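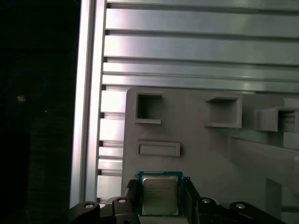 Can I leave the old processor in the socket when I give a desktop away for parts?

Leave it in. The socket is the best box a CPU will ever have, and if the board is the kind with pins in the socket, an empty one is an accident waiting for a sleeve.

Isla, I've put the short version up top for the benefit of people who read the list on their phones. The long version is down here with your message, where only you and the archive will find it.

On Fri, 2018-12-21, Isla Gillies wrote:
> Hi all,
> I have inherited the green-board tower from the Dridmont
> office. It ran Zedel for years and then one morning it didn't.
> It now beeps when it feels like it and otherwise sits there.
> I'd like to strip it down, clean it, and either get it going
> or sort it into bags for the Harneck parts shelf. I have
> a screwdriver and two free evenings.
> Three things:
> 1. What order do I take it apart in?
> 2. Is it the memory? Everyone tells me it's the memory.
> 3. Is the power supply worth keeping?
> Isla

> 1. What order do I take it apart in?

Less of it than you want to. You said two evenings, which tells me you are planning to have every screw out by the end of the first and to spend the second looking for one of them under the fridge.

Unplug it at the wall, press the power button once, lay it on its side. Expansion cards first, then memory, then whatever cables are in the way. Take a picture before each cable comes off. You will think you don't need to with the front panel wires, those skinny ones with the tiny plugs, and those are the ones you will be guessing at until May.

Cooler and processor come last, and only if you have new thermal paste in the house. Not on order. In the house. Once the cooler is off you have to clean both faces and start over, and toothpaste is not a substitute, whatever you may have read on this list in its younger days.

If you do lift the chip, hold it by the edges and put it down with the contacts facing up, on something that isn't carpet.

> 2. Is it the memory? Everyone tells me it's the memory.

Everyone says that because memory is the only part everyone knows how to remove. But all right, it's a fair place to start, and it costs nothing.

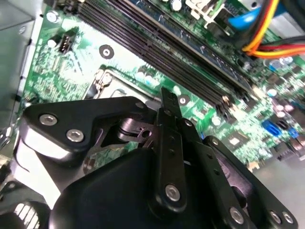 Memory slots, with a module seated alongside.

Open the latches, lift the module straight out, look at the gold edge. If it's dull, wipe it with a lint-free cloth and a little isopropyl. Some people swear by a pencil eraser. I have done it myself and then spent a happy hour getting pink crumbs out of a slot. Blow the slots out with canned air, push the module back until the latches click without your help, and try again. If there's more than one, try them one at a time in the same slot and write down what happened. You will not remember. I have a drawer of modules marked "bad?" in my own handwriting, and the question mark has cost me more time than the modules were ever worth.

Count the beeps, too. "When it feels like it" is a good description of my uncle but it isn't in any manual.

> 3. Is the power supply worth keeping?

Test it before you get sentimental. The shelf has a tester, the gray one, which I believe is still at Mellor's shop from the last time we all agreed to bring it back.
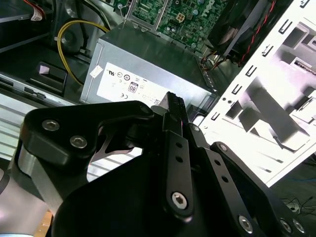

Two rules. Don't open the supply itself, not even a little, not even to get the dust out. The capacitors in there can hold a charge well after the plug is out. And read the label before you bag it and copy the wattage onto the tag, so the next person doesn't have to dig it out to learn it won't do. We have a 600 watt one on the shelf that was passed over for most of a year because it was sitting label side down.

While you're in there, look hard at the small cylindrical capacitors on the board, particularly any group of them near the power connector. You want flat tops. Domed tops or brown crust mean the board is on its way out, and you can stop blaming the memory. 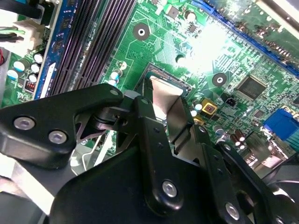
Then there's the coin cell. Put a new one in whatever else you do. They cost next to nothing, and I have seen at least 2 machines carried out to recycling that wanted one of those and a clock reset.

Bags: antistatic for anything with chips on it, ordinary zip bags for screws, and please put the screws for one machine in one bag. The bin of 26 assorted drive screws is full. It has been full since before you joined.

If it boots, tell the list. If it doesn't, tell me, and bring the tester.

Mounir Kabbaj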